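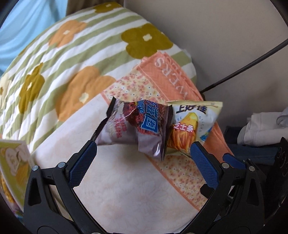 List: wakberg-rooms
Subject: Re: Small back bedroom, reset sheet, draft 2
Month: June

> Draft 2 of the reset sheet is in the shared folder. It covers the small
> back bedroom only. I have the following points open and would like them
> settled before it is printed:
>
> 1. Order of work. Draft 1 had windows first and bed last. Two people
> wrote back to say the bed should be stripped before anything else is
> touched.
> 2. Food. Packets are being found on and in the bedding. The sheet says
> "remove food", with no word on where it goes.
> 3. Bedding. Do we keep the duvet cover with the green and white stripes
> in this room, or move to plain white from Duklow like the front rooms?
> 4. The light blue cloth across the lower part of the window. Leave, wash
> or replace?
> 5. Headboard. Small items are put on top of it. Should the sheet say
> anything?
> 6. Storage. I was going to order a Rallach under-bed box, but I don't
> have the clearance.
>
> Please reply under the points and keep the numbering. If I hear nothing
> on a point, it goes in as drafted.

Replies below. I worked through the room with draft 2 in hand and noted where the sheet and the room disagree. Numbering kept, with a few additions at the end.

## 1. Order of work

Bed first. I agree with the two who wrote back. The room is small, and the bed sits under the window, so anything done at the window ends up on the bed. If the sheets are already off, dust from the curtains lands on the mattress protector, which goes into the wash in any case.

Proposed order:

- clear the bed of loose items
- strip the bed
- curtains and window
- headboard
- table
- make the bed
- floor

Draft 2 has the floor before the bed is made. Please swap these. Shaking out the duvet drops lint, and the floor then needs doing twice.

The table should stay clear until the bed is stripped. It is the only flat surface at a usable height, and whatever comes off the bed needs somewhere to go. I would add one line: "Do not use the table for clean linen until it has been wiped."

## 2. Food

The wording is too short. "Remove food" was read in three different ways in the replies to draft 1: bin it, put it in the kitchen, or leave it in the room for the next person.

What I had to deal with was two snack packets. One is a metallic pouch in purple, grey and dark red, with Chinese characters in white on a blue label. The other is pale yellow and white, marked 上好佳, with cheese and fried potato strips shown on the front and 芝士 down the side. I mention the languages for one reason: the sheet asks people to write down the product name for anything they keep. Not everyone can copy out the characters, so please allow colour and flavour instead. "Yellow and white, cheese, potato" is enough to identify the packet in the cupboard.

Suggested text:

> Pick up all packets before stripping the bed. Sealed and in date: kitchen
> cupboard, middle shelf. Open, or date not legible: bin. Write kept items
> on the room card by name, or by colour and flavour.

Also suggested: hold packets by the body and not by the seam. Serrated top seams snag on quilted fabric, and the bottom sheet in this room is quilted. A pulled thread on a quilted surface can't be repaired neatly, and the spare is already on its second mend.

Check under and between the folds of towels too. A packet under a folded towel can't be seen from the door.

## 3. Bedding

Keep the patterned cover. My reasons are practical:

- The wavy stripes and large flowers hide light creasing, so it doesn't need ironing. The plain white covers in the front rooms do.
- It can't be confused with front-room stock at the sorting table.
- It is in good order. Duklow's minimum for a change of pattern is 11 sets, and we have one bed in there.

The bottom sheet is a different matter. It is pale peach, quilted, with a faint floral pattern in the same tone. It shows marks, and the pattern is so faint that people can't tell the right side from the wrong side in poor light. Draft 2 says "pattern side up". Change this to "quilted side up, label at the foot, left".

On sizes, draft 2 gives the sheet length as 200. Please write 2,000 mm throughout, as the Duklow order form is in millimetres and we have had one order go wrong over this already.

Towels: the room has an orange one with white embroidered capitals. Where it is folded, you can read WERS near the top. Fold embroidered towels lengthways and leave the letters facing out, so that they can be sorted without opening them. Draft 2 says to fold them into quarters, which puts the letters inside. The narrow border in the tiny pink and white floral print needs a cool wash. I don't know whether it was a trim from the start or added later. Treat it as not colourfast until someone has tested it on a white cloth.

Don't wash the orange towel with the peach sheet. Draft 2 has both under "colours". Split the line into "strong colours" (orange towel) and "pale colours" (peach sheet, pale pink item with the ruffled edge, light blue cloth).

For the duvet filling, Kusuma replied to my query with the reference only, 264, and no washing temperature. I have asked again. Until that comes back, wash the cover and air the filling.

## 4. Window, curtains and cloth

The sheet treats the window as one item. It should be three.

**Glass and frames.** White frames, with a large middle pane and a narrower section at each side. Wipe frames before glass, working from the top. The left section has a slim handle. Wipe round it and don't hang cloths from it. Dark horizontal bars run across both side sections, and they need a narrow brush and not a cloth.

**Curtains.** Grey-brown, one each side. The right-hand one is wider. Draft 2 says "even up the curtains", and somebody following that will spend ten minutes trying to make unequal curtains equal. Delete it. Put: "Draw both back to the wall. Brush downwards along the folds." The right-hand curtain falls into the far corner of the bed, so lift it clear before making up that side or it gets tucked in with the sheet.

**Light blue cloth.** Leave it up, but wash it each time the curtains are brushed. It does a job: it screens the lower part of the window and leaves the trees in view through the middle pane. Its faults are that it sags in the middle, and that its lower edge goes down behind the bed, where it collects fluff. I would hem a replacement to stop above the headboard line and run it on a tension wire. Total for wire, hooks and fabric should fit within what is left of the linen budget, which stood at 1,203 at the last update.

Until then the instruction is: unhook, shake outside, cool wash with pale colours, rehang damp and pull from both ends. Rehanging it damp takes out some of the sag.

## 5. Headboard and small items

Yes, the sheet should say something. The headboard is grey and has a top wide enough to be used as a shelf. A white roll and a small blue and white packet were on it when I went through. I have no objection to that use, but anything put there can go down behind the bed, and the bed has to come out from the wall to get it back.

Proposed steps for this part:

1. Take everything off the top of the headboard and put it on the table.
2. Wipe the top, then the front, with a damp cloth. No spray, as it runs down onto the mattress.
3. Look down the gap between the bed and the window wall with a torch. Use the long tongs for anything that has fallen.
4. Put rolls and tissues back on the headboard only if they stand steady. Loose packets go in the table drawer or, if there is no drawer fitted, in the basket by the door.
5. Check the picture on the left wall. It has a thin black frame with a white mat, and the print is a row of coloured houses under a teal sky. Straighten if needed, and dust the top edge of the frame dry. Don't use a damp cloth near the mat.
6. Wipe round the small beige fixture higher on the same wall with a dry cloth only. I haven't identified what it is, and draft 2 doesn't list it.

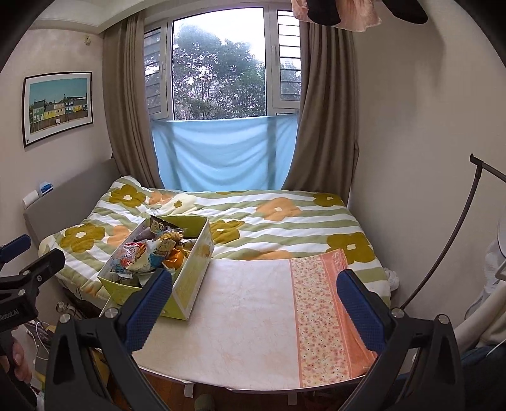

7. Anything hanging, including the pale pink item with the ruffled edge, comes down for washing with pale colours if it is linen. If it is clothing, leave it and note it on the room card.

## 6. Storage

Don't order the Rallach box yet. I haven't measured the clearance, and the catalogue gives the height of the box without castors. I will take the figure with the bed pulled out next time the window cloth is down, as both jobs need the same access.

If it won't go under, the alternative is a shallow shelf on the right-hand wall. That wall is plain, with nothing fixed to it that I noted. It would want to be high enough to clear the curtain when drawn back.

## Additional points

- The room card has no line for linen condition. Add "marks / pulls / missing" with space to write.
- Pillowcases are missing from draft 2 altogether.
- "Plump the duvet" should say how. Hold it by the two foot corners, shake twice, lay it flat, and turn the top edge down one hand's width.
- Print on one side. The sheet gets pinned up, and the back of draft 1 was never read.

I can mark these up in the shared copy if you unlock it. If you prefer to do it yourself, sections 3 and 4 are the ones with wording that needs to go in exactly. The rest can be trimmed to fit the page.

--
wakberg-rooms: replies go to the whole list. Please trim quoted text.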